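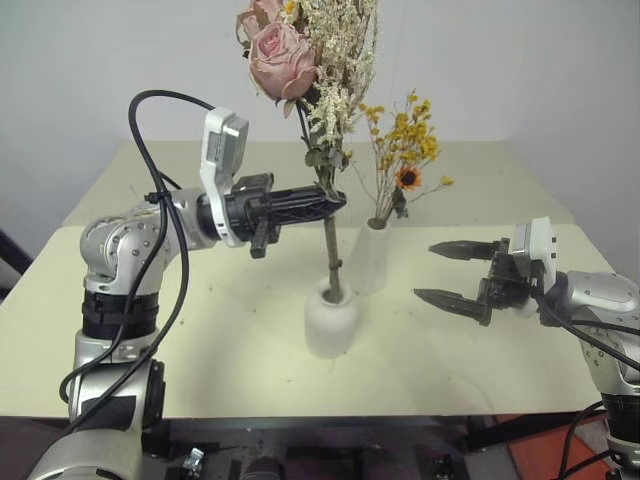

About Flustmont

Flustmont is a craft school in what used to be a carpet showroom, and on a damp November morning it still smells faintly of underlay. We teach paper cutting, lino printing, bookbinding and a fair amount of glue removal.

Ishbel Carnegie started it with one trestle table and a guillotine she bought from a closing-down printer's. The first class was meant to be for adults. Three people came, two of them brought their children, and the children were better at it. We have taught both ever since, usually in the same room, and the adults have mostly got over it.

Joanne Bainbridge runs the family sessions. She believes a six-year-old can be trusted with a craft knife under supervision and a forty-year-old cannot, and she has the plasters to back this up. Samah Fawzy teaches bookbinding and will unpick your stitching if it's crooked - ask her nicely and she'll show you how she did it. Tassanee Thaweesak looks after bookings, the kiln we don't talk about, and the shop cupboard, which sells paper at slightly more than it costs us.

Classes are kept to 19 people because that is how many stools we own. We now have 97 regulars, some of whom have finished things. Family sessions cost £30 for one adult and up to two children, materials included. Aprons are provided and have seen a lot.

We don't do glitter. We did once, and it is still here.

Schools and clubs can hire the whole place for a day, with a tutor. Tassanee has the dates and a firm view on packed lunches near the printing press. If you'd just like to look round first, come to the side door after ten and knock hard, as the front one sticks.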